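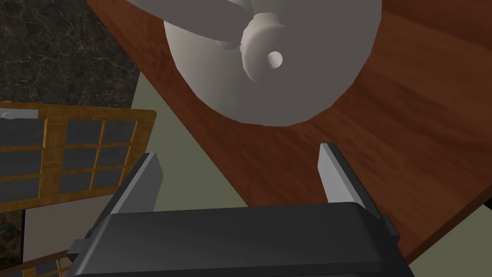 Planning and Budget FAQ: Kurton Arm Cells

Answers to the questions we get most from labs and small shops before they place an order. If yours isn't listed, write to Danilo Estrella in the planning office.

Do I have to buy the arm before I can test my task?

No. Most customers start with a simulation license and add hardware later. The license covers one workstation and comes with the Omlow room set, which includes household tables and walls you can rearrange.

What does the license include?

The simulator, the two-finger gripper model, the room set and 90 days of email support. Training is quoted separately.

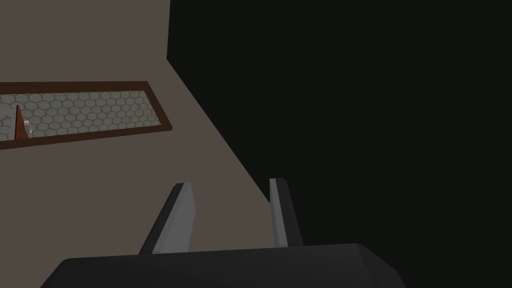

Two-finger gripper in simulation, fingers apart, nothing held.

Can I try my own objects?

Yes. Send us up to 22 object files with your order and we will load them at no charge. Please give real dimensions and weights. Files without a scale get sent back, and that is the most common cause of delay.

How do I know if the gripper is big enough?

Measure the part of the object you plan to grip. A large item with a small knob or a handle may be fine, while a smaller one with smooth round sides may not. Test the widest grip in your task first. If it doesn't fit, ask for the Lumanlan wide fingers on your quote.

What should I budget for besides the arm?

Mounting, a safety stop, spare finger pads, shipping and staff time. People usually forget staff time. Plan on 200 hours for the first task if your team is new to this, and less for the second.

Will results in simulation match the real cell?

Not exactly. Simulation is good for checking reach, clearance and camera placement. It is weaker on friction and soft materials. Keep money aside for trials on the real arm.

Can I lease?

Yes, through Proreo. Leases run 2 years and can be bought out at any point. The simulation license can't be leased.

How long is a quote good for?

Through the end of the month after it is issued. A quote sent in November is good through December.

Who signs off on my site plan?

Princess Barredo reviews all site plans. Send a floor sketch with outlets and doorways marked. She will reply with changes or an approval, and we schedule delivery from there.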